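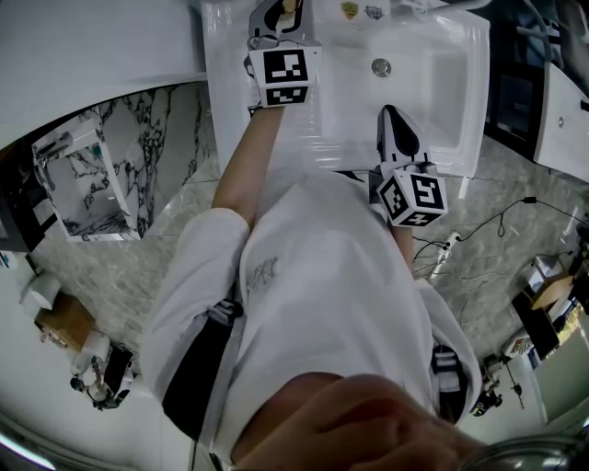 The basin from above, with the drain and the base of the tap.

Removing sticker residue from a glazed ceramic basin, and dull film near the drain

Posted in Bathrooms > Basins and taps
Sun 27 May
Viewed 836 times

Tavex

We have a rectangular white ceramic basin with a flat ledge along the back. There are two small stickers on the ledge to the left of the tap, one yellow and green and the other with a dark outline. I want both off. I tried lifting a corner of the yellow and green one with a fingernail and the top layer started to separate from the adhesive, so I stopped.

Second problem: the bottom of the basin has a dull film which I can feel but can hardly see. Water used to run to the drain in a sheet and now breaks up into beads and patches. Washing-up liquid makes no difference. We are in a hard water area and the basin was fitted in March.

The wall next to it is white marble with black veining, and the floor tiles have a marble pattern, although I don't know whether those are stone or porcelain. What can I use on the glaze that won't damage the wall if it splashes? I would also like to avoid marking the chrome.

Ledesma
1,938 posts

Treat these as two separate jobs and do the stickers first.

Stickers. Warm them with a hairdryer on a low setting for a minute or so, then pull slowly from one corner, keeping the sticker folded back almost flat on itself. Pulling straight up is what splits the layers. If the face comes away and leaves the adhesive, put a few drops of cooking oil on it, leave it for ten minutes and push it off with the edge of an old bank card. Finish with white spirit on a cloth if there is still a tacky patch, then wash the ledge with washing-up liquid. Keep the oil and the white spirit off the marble. Both can soak in and leave a dark mark that is slow to come out.

No metal blades. A razor scraper held flat is usually safe on glaze, but at the back of a basin you are working at arm's length with the tap in the way and it is easy to tip the blade. Metal leaves grey lines.

Film. It sounds like limescale with soap in it. Use citric acid, 2 level teaspoons in 250 ml of warm water. Soak kitchen paper in it, lay the paper over the bottom of the basin only and leave it for 15 minutes. Rinse well and repeat if needed. Keep it clear of the drain ring and do not let it stand on the chrome.

Marble is calcium carbonate and any acid will etch it, including vinegar and lemon juice. The etch is a dull spot in the polish and cannot be wiped off. Cover the wall with polythene and low-tack tape before you open the packet – dry the stone first or the tape will not hold. Do not spray anything.

For the floor, test a spare tile if you have one. A drop of the citric solution on the unglazed back will fizz on real marble and do nothing on porcelain. With no spare, assume stone and put a towel down.

Ferketti

Vinegar. Always worked for me. Leave it overnight.

Ledesma

Overnight is too long with chrome in contact, and the vapour and splashes are still acid. I would not do it beside marble.

Dronemia

Agree with the citric acid. One addition: if the film is still there after 4 applications it probably isn't limescale. Silicone smeared about during fitting feels much the same and also makes water bead, and acid will not touch it. Try a silicone remover on a patch the size of a coin, with the window open, and read the label for what it says about natural stone.

Avoid cream cleaners with a coarse abrasive while you are finding out. Once the glaze is scratched it holds scale and the film comes back faster.

Tavex

Thanks. Both stickers are off with the hairdryer and a little oil. First citric application done with the wall covered. Water runs cleanly over most of the bottom now, but there is still a patch on the left that beads, so I will do one more round and then try the silicone remover.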